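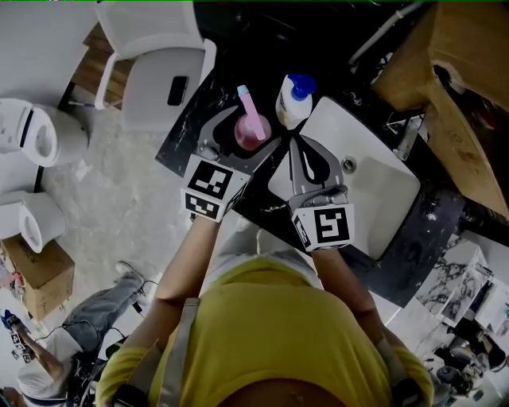
Bottles beside the sink at a bathroom counter.

Print | E-mail

Police appeal after break-ins at Batska flats

December 12, 2025

Police are asking residents of the Batska estate to check their storage units after a run of break-ins at the lower blocks. Nine units have been forced since the end of last month, most of them in the basement of 54 Vutville Road.

Bicycles, power tools and a set of winter tyres are among the items reported missing. Officers put the total loss at £3000, although two households have yet to send in their lists.

There was no sign of damage to the street doors. Police believe whoever was responsible either had a key or followed a resident in, and they would like to hear from anyone who let in a stranger or a delivery driver in the evening.

Tichý, which manages the blocks, changed the basement locks this week. New keys can be collected from the office on the ground floor on production of a rent statement. Old keys will no longer work. The company has also asked Flokton to quote for cameras at both rear entrances, a request residents first made in May.

Anyone with information should ring 101 and say the call concerns the Batska storage thefts. Serial numbers and photographs of stolen goods can be handed in at the Vutville police desk.

The next residents' meeting will take place in the new year. Lighting in the car park is already on the agenda.

Print | E-mail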